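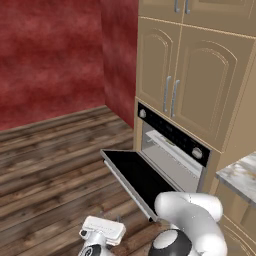 The red wall and the tall cabinet.

Refugio Manríquez had the key to the house in Prando for six days, and on Friday the agent would want it back. He walked through the rooms once more. The price was fair, the roof was new, and still he could not say yes.

"You are looking for your mother's house," his sister told him on the telephone.

"I am looking for a dry cellar," he said.

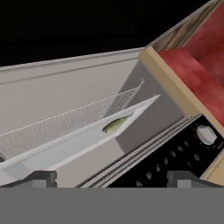
She laughed, but kindly. Their mother's house in Skernora was sold long ago, in October -- he had signed the papers himself. He sat on the stairs until it was dark. Then he rang the agent and offered her the full price.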